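5/28/24

The grippers came to our work in September and I promised to write about it when I have something to say. Now I have something, so I try.

For those who are new on this blog: I work for Koster, a small company that washes and sorts dishes for canteens and guest houses. When I started there, everything was done by hand. You took the plate, you looked at it, you put it on the right pile. Then the management signed a contract with Stutari for a sorting line with robot arms, and the arms must learn from somebody. That somebody is us.

So three of us now spend a part of each week with the hand-held grippers. You hold one in each hand and you do with them the same work you did before with your fingers: you pick up a plate by the rim, you move a bowl, you put it down again. The project is called Wimetti inside the company. The recordings go to Stutari and we do not see them again.

We do not do this on the washing floor. The grippers are used on ordinary kitchen tables, with ordinary things on them, so that the arms will later manage in places that are not so tidy.

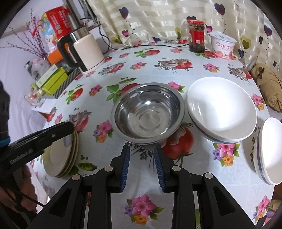
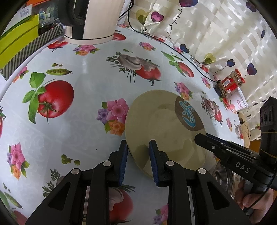
Steel bowl first, then the plate with the brown motif. Blue pads on the fingers both times.

My first week was terrible. I have handled dishes for 11 years and suddenly I was like a small child with a spoon. A plate lying flat is the worst thing. With my hand I slide a nail under the rim and I do not think about it. With the gripper I must come from the side, put one finger outside and one on top, and close slowly. In the beginning I needed three or four tries for one plate and my wrist was hurting in the evening.

It became better. By the end of the first month I could do a pile of plates without a mistake, and I noticed that I was proud of it, which surprised me.

What has changed for us? First, the money. Hours with the gripper are paid a little more than hours at the sink, and this made some bad feeling among the colleagues who were not chosen. I understand them. The choice was made in one afternoon and the reasons were not explained very well. After some weeks they opened a list where everybody can write their name, and the air is better now.

Second, the body. At the sink my back was tired. Now it is the thumb and the forearm. We asked for a pause every hour and we got it, but we had to ask twice.

Third is the question that my sister asks me each time she calls: am I teaching the machine that will take my place? I do not know. The management says that the line will do the simple plates and we will do checking, repairs and the special orders. Until now they have kept their word and no one has lost the job. But the line runs only a few hours a day, and I cannot say how it will be when it runs from morning to night.

I have read on Flundaseo, the forum where many people from our trade write, that in other places they had the same promises and it went differently from one place to another. So I stay careful.

Next month I will move to the training of the new colleagues on the list. I have already written one page of advice for them, and the first line is about the wrist.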